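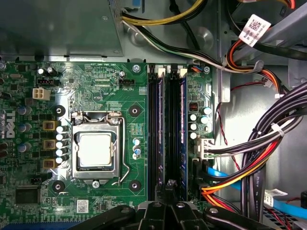 Home Forums Reviews Classifieds Log in

Jemden gripper kit for PC teardown

stullen_bench
Had the Jemden kit on trial at our recycling depot since Sunday. We feed it old Dell desktops. RAM is fine once you've taught it the latches. Cables are the sore point. Anyone else running one?

cvallejo
Same kit, 17 towers so far. I tie the looms back first, adds 5 minutes a unit. Wrist camera is good value.

pandetti
Disagree. For $1,000 a month I shouldn't be tying anything back. A bloke with a screwdriver is quicker.

cvallejo
On one tower, sure. Try 30.

stullen_bench
Does the licence cover a second arm?

cvallejo
No, it's per arm. Ask for the fine-tip fingers though, the standard ones are too bulky near the slots.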